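3.2 Collection procedure and student teams
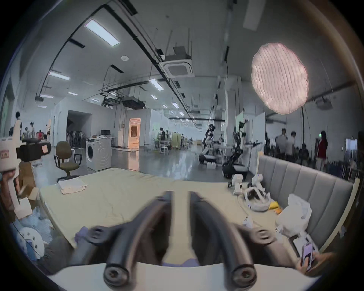 Demonstrations were recorded by undergraduates enrolled in the third-year manipulation project, working in teams of two or three over a single term. Each team was assigned one task family and kept it until the end of the course. We did not rotate teams between families. In the pilot, rotation had cost each team most of a lab session in relearning the task script, and the early recordings after a change were poor enough that many had to be dropped.

Two household task families are considered in this paper. The first, linen handling, consists of folding, unfolding and relocating towels on a mattress. The second, tabletop sorting, uses rigid objects only and serves as the comparison condition. The task scripts for both were drafted by Sérgio Abreu and revised after the first fortnight, when it became clear that the instruction "fold neatly" was being read differently from one team to the next. The revised script specifies the number of folds and the edge from which the first fold is to be made, and leaves the grasp point to the operator.

Figure 3. Hand-held grippers and a folded towel on the mattress used for linen handling. The wide-angle view takes in the surrounding lab, with two mobile robots in the middle distance.

Students worked with hand-held grippers carrying a wide-angle camera. The fingers are curved and compliant, and they close on cloth differently from the parallel jaws most students had met in the second-year unit. Operators received one hour of supervised practice before any recording counted toward the dataset. Practice recordings were kept in a separate directory and are not included in the totals below.

A recording session followed a fixed order. The team checked the storage card, recorded a short calibration sweep of the workspace, and then alternated operator and recorder every fifteen demonstrations. The recorder started and stopped each take, entered the outcome on the session sheet and reset the towel to one of the starting states listed in the script. Takes in which the operator's free hand touched the cloth were marked as assisted. Assisted takes were retained in the archive but excluded from training.

The course produced 3,183 demonstrations in total, of which 1,284 belong to the linen family. Review was carried out by Yasir Kiani and one teaching assistant, who watched every linen take at double speed and rejected 257 of them. The commonest grounds for rejection were an early stop by the recorder, loss of tracking during fast wrist rotation, and a starting state that did not match the sheet. The remaining 1,027 linen takes form the training set used in Section 4. Sorting takes were reviewed by the same two people using the same criteria.

Loss of tracking was more frequent in linen handling than in sorting. We attribute this to the large areas of low visual texture close to the camera. A pale mattress with a white towel on it offers few stable features, and when the gripper is lowered for a grasp most of the image can be taken up by cloth. From the sixth week onward teams were asked to begin each take with the gripper held higher, so that more of the room was in view, and to pause there for two seconds before descending. The share of takes rejected for tracking fell after this change, although operators were also more experienced by then and the two effects cannot be separated with our data.

The lab was in ordinary use during all sessions. Other project groups worked on the same floor and no attempt was made to clear the background or to fix the lighting between sessions. This was a practical decision, as the room is shared and could not be booked exclusively, but it also means that the background varies within each task family. Whether that variation helped the policies reported in Section 4 was not tested.

Students were assessed on their session sheets and a written report, and the number of accepted takes had no bearing on the mark. An earlier version of the course had awarded marks by volume, and the recordings from that year were noticeably hurried. Under the present scheme teams submitted fewer takes per session, and the sheets were more complete. Three sheets were missing at the end of term. The takes they covered were reconstructed from file times and reviewed in the same way as the rest.

3.3 Data preparation

Accepted takes were trimmed to remove the opening pause and the final second, then resampled to a common rate. Gripper opening was normalized for each device using the calibration sweep from the same session.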